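Search this site Go

Surfaces, papers and small goods: Aurora Pacheco on fitting out a work surface

Aurora Pacheco specifies coverings for table tops and low enclosures at Rebelo, where she has worked since leaving the sample room at Kelel. Her colleague Belmiro Teixeira cuts and hangs the paper. I spoke to both of them on a Friday, in the ground-floor unit where the samples are kept.

Pacheco began with the top. She prefers a marble pattern to a plain colour for any surface that will be looked at for long periods.

"A plain white top shows every mark. A veined pattern hides small scuffs, and you still get a pale background. The fault with most of them is the repeat. If the same vein comes round every 300 millimetres, the eye finds it and stays on it."

She rejects any pattern with a repeat shorter than 320 millimetres. Joins are placed towards the rear where the layout allows. She does not use a gloss finish under overhead lighting.

The walls are Teixeira's side of the work. He described the lavender paper with the small floral print as an easy one to hang, provided the corners are marked out first.

"Small prints forgive you. With a large flower you have half a head on one wall and half on the next, and they have to meet. With this one you can be a millimetre or two out and it will not be noticed. I still start from the back wall and work forward."

He leaves paste for 5 minutes before hanging and trims with a fresh blade at each corner. Old blades drag the paper and lift the print. Asked whether he would choose lavender himself, he said he would have gone for a grey.
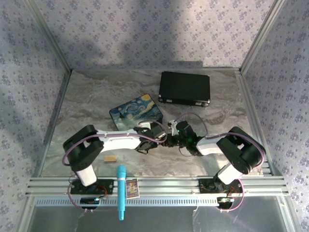
Marble-patterned surface with lavender floral walls. The Starry Night mat and black case are towards the back.

Pacheco then turned to the objects. The square mouse pad carries Van Gogh's "The Starry Night", and she regards it as the strongest item on the surface.

"It is dark blue and yellow on a pale ground, next to a pale purple wall. Everything else is read against it. I would not put a second printed item near it."

The mat sits slightly tilted. Teixeira would square it to the back wall. Pacheco would leave it, on the grounds that a straight mat draws attention to any object beside it that is not straight. They have not settled the point.

The black case with silver clasps lies flat near the back wall. Pacheco keeps cases of this shape flat as a general rule, with the clasps accessible, and does not stack anything on the lid. The plain wooden block further forward she called "a useful neutral", light brown and without print.

The light-blue toy microphone leans on the aluminium rail at the front edge. Teixeira has reservations about leaning items.

"A long handle and a round head will roll if the rail is knocked. I would lay it down. Aurora likes the height."

Pacheco confirmed that she likes the height.

On cleaning, both gave the same method: a damp cloth for the top, a dry brush for the paper, nothing with solvent in it. Paper samples are kept for 6 months and then replaced. The next set, from Stilteck, is due in August and includes two florals and a stripe. Pacheco has also asked Ostitz for a marble pattern with a warmer vein.

Contact us | Copyright Rebelo, all rights reserved | Back to top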